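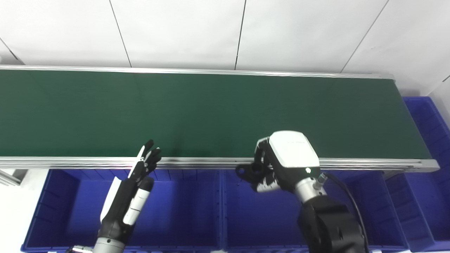 Vol. 15, p. 262

VISIT REPORT: THE SORTING LABORATORY AT PANORACH

Members of the Automation Section visited the Panorach laboratory in April at the invitation of Volodymyr Hladun, who leads its work on two-handed manipulation. The visit began at 9:30 a.m. with a short talk and continued at the sorting cell, where a two-armed robot faces a green conveyor belt with blue bins below it and one more past its end. The Section had asked to see the method described in the group's recent internal report, and the morning was arranged with that in mind.

Mr. Hladun opened with the problem. A robot taught by demonstration to pick items from a belt usually does well on single items and poorly on the intervals between them. In the group's earlier trials, the arms drifted during these intervals, and the next grasp began from a posture that no demonstration had covered. The error was small at first and grew over a long run. Operators at Stetsiuk, the parcel firm that supports the project, had noticed the same behavior in their own tests and had been correcting it by restarting the program.

The method now in use, which the group calls Gunero, treats waiting as a task to be learned. Demonstrators record the approach and the grasp as before, but they also record periods with nothing on the belt, holding both hands near the rail in a posture from which either hand can reach. The training set contains 2000 demonstrations, of which 156 consist only of waiting. These are given extra weight in the first stage of training and normal weight afterward. Mr. Hladun noted that the choice of weight was made by trial, and that the group does not yet have a rule for setting it.
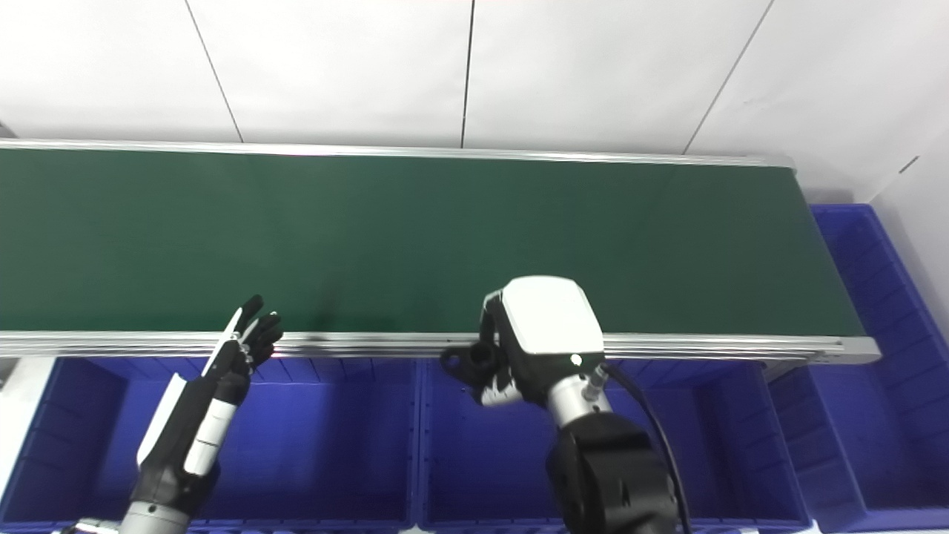 The second part of the method concerns which hand should act. Maksym Hordiienko explained that the earlier version assigned each hand a fixed half of the belt, and items near the middle were often missed by both. The present version scores both hands for every item and commits to one of them before the item comes within reach. Once the choice is made, it is not changed. Several members questioned this last point. Mr. Hordiienko replied that allowing late changes had been tested and had led to the two arms slowing down for each other - a safe outcome, but one that let items pass.

According to the figures presented, the full method was compared with the earlier version over 262 runs, split evenly between the two. The average number of missed items per run fell by 15 percent, with most of the gain in the later part of each run. No difference was found for soft packaging, and the group attributes those misses to grip force. Work on that question is to be carried out with Flasex, which supplies the test bags.

Discussion at the cell turned to whether the waiting posture would hold up at a different belt height. It has been tested at one height only. Members also asked for the results to be reported separately for each bin, and Mr. Hordiienko agreed to send a table to the Section's secretary.

The visit closed at noon. The Section thanks Panorach for its hospitality and for the time its staff gave to questions. Members who wish to receive the internal report may apply to the secretary in writing.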